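Glaze notebook, April, evening

Subject tonight: the crawling problem in Sasen, the Kun firing, and whatever has happened to the slop bucket.

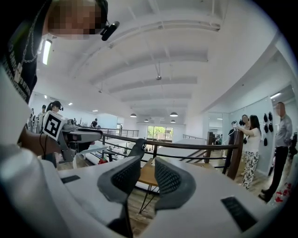

Opened Kun at half past five, still too warm for bare hands, so naturally I used bare hands. 20 tiles in, 20 tiles out, none welded to the shelf. I want that written down early in the entry while I still feel good about it.

For anyone joining at this page: Sasen is our satin white, and for most of the winter it behaved. Then we opened the new batch of kaolin from Zurnonis and it started crawling. Bare patches on the inside curve of bowls, beads around the handles, and on one of Yabsira's jugs a hole on the belly the shape of Portugal. She sold that one at the spring open house to a man who thought it was deliberate. Cledwyn has since proposed that we make them all that way. Proposal noted.

Things we blamed, in order of blaming: dusty bisque, greasy hands, Jenő's sandwich, the humidity, the moon (Jenő, in return), the new kaolin, too thick a coat. I thought we should test the boring ones first and leave the moon for summer.

Setup. All tiles cut from the same slab of the buff stoneware, bisqued together in Demon, wiped with a damp sponge and left overnight on the rack. Extruded tiles would have been tidier but the extruder is full of somebody's porcelain and I know better than to ask whose. Each tile has a flat face, a bent foot and a scratched groove, so the glaze has somewhere to misbehave. Everything to cone 4 in Kun, slow up, ordinary hold, then off and leave it alone. I did leave it alone. I only looked at the controller when I was passing, and I happened to pass a lot.

Row A, Sasen as written, new kaolin, single dip. Crawled on the foot and along the groove. Flat face fine. So at least the fault turned up for its own test. I've had faults go shy the moment I cut tiles for them.

Row B, same bucket, double dip. Horrible. It came away in plates during drying, before it got anywhere near the kiln. I fired it anyway. One tile has a curl of glaze standing up off it like a pencil shaving, sharp enough to open mail. Do not pick up tile B by the groove. Ferenc has already picked up tile B by the groove. Band-aids are in the drawer under the scale, behind the cookie cutters.

Row C, old kaolin, scraped from the bottom of the last bag. Single dip clean, double dip nearly clean, with a little pulling at the bend. This is the row that made Cledwyn say "told you" although as far as I can find in this notebook he had told us it was the sponge.

Row D, new kaolin, half of it calcined. I did the calcining in a bisque bowl on the bottom shelf of Demon during Yabsira's last load, lid off, and it came out a bit pink and much fluffier than it went in. Single dip clean everywhere. Double dip clean except one pinprick beside the groove, which I am prepared to believe was a crumb. The surface is maybe a shade drier than Row C. You'd have to put them side by side and be in a mood.

Row E, wild card, Row D plus 4 percent rutile, for no reason connected with the problem. Jenő wanted to see it. It's lovely, annoyingly. Broken cream going to tan over the edge, a little streaky where it ran down the bend. It'll now be the only thing anyone asks me about.

So it is the kaolin, or at least it is the kaolin and our habit of dipping everything as though we were painting a fence. My guess is that the new stuff is finer and shrinks more as it dries. The drying cracks are there to see on Row B with a hand lens, and wherever there is a crack, that's where it pulls back in the fire. I called Zurnonis to ask if they had changed source. The person on the phone said the product was the same product. I asked if it came out of the same hole. She said she'd have to get back to me. To be fair, she was very nice about it.

Theophilus thinks we should switch to a recipe with less clay in it altogether and let a little bentonite do the suspending. He's probably right, and he also said it in January, and I have his note here with a coffee ring on it. The trouble is that Sasen is on all the mugs, the mugs are matched to the plates, and the plates are in a restaurant whose owner can spot a different white from across the street. Calcining gets us there without touching the chemistry, apart from the weight. Which brings me to the weight.

WEIGHT. Calcined kaolin has lost its water. If you swap it in gram for gram you are putting in too much. I did this the first time, quietly, and threw the cup out, and I'm confessing it here so that the next person doesn't have to. Correction table is taped inside the cabinet door. If the tape has let go again, it's on the floor behind the feldspar.

Slop bucket. Somebody has been emptying the Sasen rinse water into the bucket marked IRON ONLY. I know this from the color, which used to be a respectable brown and is now the color of hospital soup. I dipped a tile in it out of spite and stuck it in the back corner of Kun. Came out a soft gray-green with specks. Ferenc wants to make a set of bowls with it. I've explained that we can't repeat it, that it has no recipe, and that it contains at least one thing I swept up. He has gone off to throw the bowls.

Kun itself: the lid is sitting a bit proud on the hinge side again. There's a line of light along the back when it's up at temperature, and I could feel the draft with my hand. The back tiles look a little underdone next to the front ones, witness cones agree, back one barely nodding, front one bowing from the waist. I moved my brick onto the lid. Yes, I know about the brick. The brick is temporary and has been since before Yabsira joined.

Demon, for completeness: still taking its own sweet time in the last stretch. The elements are saggy on the left and one has come out of its groove like a sock over a shoe. Cledwyn will pin it back when it's cold. He says the element is brittle now and may snap, in which case we'll learn whether the spare on the wall is the right spare. I've been looking at that spare for years and never once checked the label. Checked it tonight. The label says SPARE.

Mixing notes for the new Sasen bucket, so I don't have to work it out again tomorrow:

Calcine enough kaolin for the whole batch at one go. Shallow bowl, lid off, bottom shelf. If it's deep the middle stays raw.

Let it cool with a cover on. Last time a piece of kiln wash dropped in and I spent the morning hunting it with a spoon.

Water first, then powder, then go and have a cup of tea. Anyone who stirs it straight away gets lumps and deserves them.

Sieve twice. The fine sieve has a tear near the rim on the side with the blue paint, so tilt it away from you. A new one is on the order list, under "radio."

Thin it more than feels decent. It should run off a finger and leave the lines of the fingerprint showing. Yabsira's finger is the reference finger, mine has glaze in the lines permanently.

One dip. Quick in, quick out, shake. If you want it thicker, wait and ask yourself why.

Open questions. Does Row D hold up on an actual curve, i.e. inside a bowl, where it went wrong in the first place? Tiles are polite things and bowls are not. I've put 4 seconds' worth of ordinary care into glazing a bowl with it, the way we do on a busy afternoon, and it's on the rack drying with a D on the foot in underglaze pencil. No cracks yet that I can see. Also want one with the glaze poured instead of dipped, and one done by Jenő, whose thumbs get into places other thumbs don't.

Does the rutile one scratch? Ran a fork over it and got a gray line that came off with the powder cleanser. Row D the same. Row A, oddly, marks worse than either. Should repeat with a better fork. The studio fork has seen things.

Also should find out if the restaurant plates with the older Sasen on them are marking. Theophilus eats there and will look. He has been asked to look at the plate before the food goes on it, and to please not take his own fork.

Tiles are strung on wire by row and hanging on the nail left of the sink. Row B is in a jar with a lid on. The soup tile is in my apron pocket.

Next: bowls in Kun once the lid is seen to. If you need Kun before then, move the brick back where you found it.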